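What Are Wires Wearing? A Look at Wires and Circuit Boards

Have you ever peeped behind the telly and wondered why there are so many wires back there, and why they aren't all the same colour? It's a very good thing to wonder about, and grown-ups wonder about it too (usually when they're trying to find the right plug). So let's have a good long look at wires, and then at the clever flat things they are often joined to, which are called circuit boards.

A wire has two parts

The middle of a wire is metal, and it is nearly always copper. Electricity finds it very easy to travel along copper, a bit like you finding it easy to run down a smooth corridor with no bags on the floor. Around the metal there is a coat of soft plastic. Electricity can't get through that plastic easily at all, so the coat keeps it on the inside where it belongs. The proper word for the coat is insulation, which is a lovely long word to say at teatime.

Why the colours?

Plastic can be made in any colour you fancy, and that helps people tell their wires apart. In lots of small things that run on batteries, such as a torch or a toy car, the red wire goes to the plus end of the battery and the black wire goes to the minus end. If you open the battery door on a toy (ask first!) you may find a little + and a little – marked inside.

Sometimes two wires need to go the same way together, and then they can share a sleeve. A sleeve on a wire does much the same job as a sleeve on your jumper – it covers things up and keeps them tidy. One sort of sleeve shrinks when it is warmed, until it hugs the wires snugly.

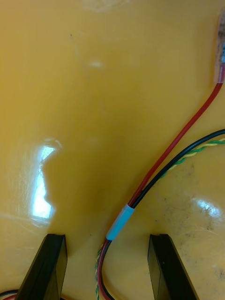

Red and black wires meeting in a pale blue sleeve, and red circuit boards in a yellow bin. 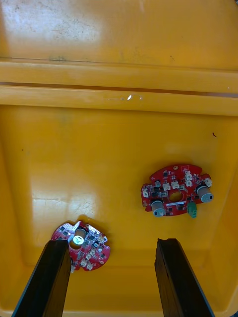
So what is a circuit board?

Think of a town with roads running all over it. A circuit board is rather like that, only the roads are very thin lines of copper and the houses are tiny parts called components. Some components store a little electricity, some slow it down, and some switch it on and off faster than you could ever blink.

Lots of people think circuit boards have to be green, but they can be red, blue, black or even white. They don't have to be square, either! A board is cut to suit the place it has to fit, so it might be round or have notches in its edge, and it might have a hole through the middle.

Something to try

Next Thursday, when you get home, see how many coloured wires you can spot without touching any of them. Draw each one and colour in its coat. Please never pull at a wire or poke a socket.

Written by Sang-wook Oh for the Zurnuvthorpe Young Finders pages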